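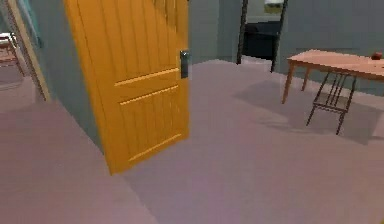 Krishnamoorthy Menon read the tide gauge at Saluver at 4:00 and again at 4:13. The second figure was lower by three centimeters. He entered both in the log and initialed them.

The almanac put high water an hour later. He checked the float, the cable and the clock. The float was free. The clock agreed with his watch.

He telephoned the station at Bustell, 13 miles up the coast.

"Falling," the operator said. "Since about four."

"Pressure?"

"Steady. Wind's nothing – light, from the north."

Menon wrote this down. November readings went to the district office on a form that had a column for remarks, and in nine years he had used it for ice and once for a dead seal. He wrote "early ebb, cause not known" and blotted it.

At the next reading the float touched bottom. He put on his boots, took the hand line and went out to measure the rest himself.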